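Folding and sorting tips for people with no time

38 shares | 12 comments

Quick one this month, washing pile is out of control here and I've got 25 minutes before school pickup. These are the things that have stuck. Take what you want.

Start with a clear surface. Bench, table, top of the dryer if that's all you've got. Plain and pale is best, you can see lint and stray threads and the odd sock. Wipe it first. A sticky spot of jam will find the one good tea towel every time.

Don't fold from the basket. Tip the lot out, pull out the big stuff (sheets, bath towels), put that aside. Then cloths and tea towels. Then clothes. Small things last, when you're tired and can do it half asleep.

Shake everything. One hard snap, held by two corners. Gets out most of the creases and saves ironing later. I haven't ironed a tea towel in years and don't plan to.

Finding the corners – the bit everyone gets stuck on. Cloth comes out in a ball, you paw at it, flip it, end up with the same corner twice. Easier way: pinch the ball anywhere near the top and lift it straight up. A corner will usually drop to the bottom. Grab that one. Lift again, the next one hangs down. Now run your fingers along the hem between them and you're away.

If it's a thin cloth, pinch with the very tips of your fingers. A whole handful just drags up more folds and you've got two layers where you wanted one.

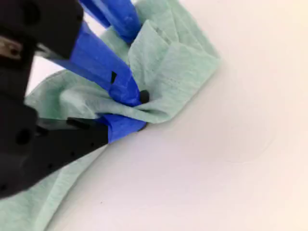

Once you've got two corners, lay it down flat and smooth from the middle out to the edges. Flat hand, not too hard. Half, half again, then into thirds if your drawer is shallow. Mine is, so thirds. Stand them up on their edge in the drawer like files and you can see the lot at once.

Colours. I gave up on matching sets ages ago and went by job instead. Green for benches, white for dishes, anything grey or ugly for the floor. Works a treat and even the kids get it right, mostly. If a cloth gets demoted to the floor it doesn't come back. Snip a corner off so you know.

How many do you need? 7 for dishes, one a day, and a few spare for spills. I had 50 in that drawer at one point, it wouldn't shut. The rest went to the shed as rags and nobody has missed them.

Smelly cloths. Soak in hot water with a big spoon of bicarb, leave it overnight, wash as normal. No fabric softener on anything meant to soak up water, it leaves a coating and then they just push the puddle round. If you have been using it, a hot wash or two with half a cup of white vinegar sorts most of them out. Never vinegar and bleach together!! Pick one.

Drying. Outside if you can. Peg by the hem, not the middle, or you get that little peak that won't flatten. Inside, leave a gap between each one on the airer. Bunched up damp cloths go sour by morning, specially in July when nothing dries.

Storage – I use the Casport drawer dividers, the bamboo looking ones. They slide a bit. Dab of blu tack under each end fixed it. A cut down cereal box does the same job for nothing, I used those for ages before I caved. The Sturketti baskets are nice on a shelf but too deep for tea towels, everything at the bottom gets forgoten. Good for bath mats.

Travel or camping: roll, don't fold. Roll tight, rubber band round it, stuff down the side of the bag. Two cloths rolled together make a decent wrap for a glass or a 500 ml bottle.

Fitted sheets. No. Someone asked again. I ball mine up and put it inside the pillowcase with the rest of the set, shut the cupboard door and walk off. Looks fine from outside.

Stain one to finish, tea on pale cloth. Cold water straight away, from the back of the stain, then dish soap and leave it to sit while you do somthing else. Rinse. Check it before it goes in the dryer, heat will set it.

Right, pickup. Oven racks next time.

Related
Five ways to use up old pillowcases
Erance airer: still going after two winters
Getting candle wax out of a tablecloth
Lytvynenko peg bag, how I patched mine
What to keep under the laundry sink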